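Setting up two arms on one rail: cable routing, homing and a first sorting job

Part 3 of the Bania bench build

By now you should have the rail squared up and both base plates drilled. If the rail still rocks when you lean on it, go back to part 2 and shim it first.

Bolting down

Put the left arm on first. Start all the bolts by hand, then tighten them in a cross pattern. Do the same on the right. Leave enough space between the plates that neither elbow can hit the other with both arms folded. On our bench that came to 700 mm between centres, but measure your own.

Cables

The wrist camera cable is the one that causes trouble. Fix it at the wrist and again near the base, and let it arc freely in between. Do not tie it along the links. I did this on the first build and pulled a connector out the first time the elbow straightened. Move each joint by hand through its full range with the power off and watch the loop as you go. If it goes tight anywhere, let out more slack.

Homing

Power up one arm at a time. In the Hiluder control panel, choose the arm, set the speed limit to its lowest value and press Home. Keep a hand on the stop switch. When the first arm has homed, park it and do the second. Save both home positions under different names, or the second will overwrite the first.

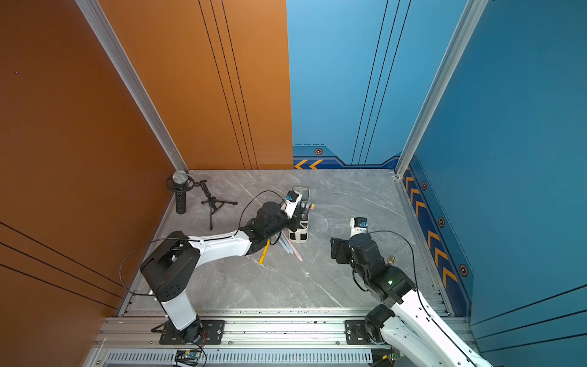
Start with a pen holder and a handful of pens and pencils. They are cheap, they don't break, and a thin round pencil will soon show you if the grip height is wrong. Scatter them with a bit of space between and let one arm work while the other stays clear.

Set the grip height 2 mm above the floor. Any lower and the fingertips scrape; much higher and pencils slip out. Close the gripper slowly and wait 500 ms before lifting.

Teach the drop point with the pen upright over the opening, then lower it. Soudabeh Mahmoudi, who wrote the Natavo script we use, suggests adding a waypoint well above the holder so that the arm always comes in from the top. Without it ours took the shortest path and knocked the holder over.

Run the job five times before changing anything. If it misses by the same amount each time, correct the drop point. If the misses wander, check the base bolts and then the wrist screws.

Part 4 covers handing a pen from one arm to the other.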